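Mererness - secondhand book price list, README

Last touched Sep 9, 2018. Maintained by Idris Dafis. Mail me if something is off, I do read it, just slowly.

What it is

A plain table of used paperback prices, one row per copy. Built up from shop shelves, boot sales and two online sellers (Adugna and Grundero). Started as my own list so I would stop buying the same book twice. Grew.

More than 158 titles, 165 shops and stalls. Lots of titles show up only once. Don't try to get a trend out of those.

Files

prices.csv - the main table
shops.csv - shop codes and towns, no street adresses
notes.txt - my scribbles, unsorted, read at your own risk
old/ - the first version, before I split shops out. Kept for anyone still linking to it. Will go at some point.

Columns in prices.csv

title - as printed on the cover, not the spine. They differ more than you'd think
author - last name first
year - year of that printing if I could find it, else blank
pages - last numbered page
cond - see below
price - asking price on the sticker, before any haggling
shop - code, matches shops.csv
seen - month and year only

Blank means I don't know. Zero means zero, as in the free box outside the door. Please don't fill blanks with zeros, somebody did this in a copy that went around and it made every average look silly.

Condition codes

A - looks unread
B - read, spine creased, all pages there
C - writing inside, or cover torn, or both
D - pages loose or missing

These are my calls, made standing up in a shop with a bag on my shoulder. Anything in the first batch could be one grade off. I got stricter later. Thick paperbacks get graded harder than thin ones because the spine goes first, so a fat B may look worse than a thin C. Known problem, not fixing it.

Adugna and Grundero rows use the seller's own grade, mapped over by hand. "Very good" went to B in both cases. Postage not included.

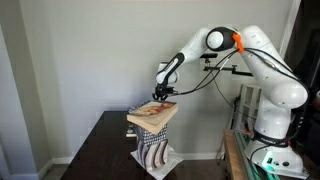
Thick paperback, top of the stack.

Known problems

- Three shops closed and their codes are still in the table. Left in on purpose.
- Box sets are priced per box but pages are for the first volume only. Sorry.
- Two rows have the title and author swapped. I know they're there, can't find them again.
- Accented letters got mangled in a few titles when I moved from the old spreadsheet. Fixed most in August. Not all.
- Page counts for large print editions are mixed in with the normal ones. Filter on notes.txt if it matters to you.

Drandach rows

Drandach is a book fair, not a shop, so its prices run low on the last afternoon. Marked with shop code DR. If you want shop prices only, drop every DR row before you do anything else.

Using it

Free to use, change, pass along. Say where you got it. If you sell something made with it, fine, but send me a note so I can be nosy.

Corrections - send the row, the old value, the new value, and how you know. A photo of the copyright page is best. "Pretty sure its wrong" isn't enough for me to change anything.

To do

Split box sets. Sort out hardbacks, which are in a seperate notebook and not typed up yet. Currency column, for the handful of copies bought abroad.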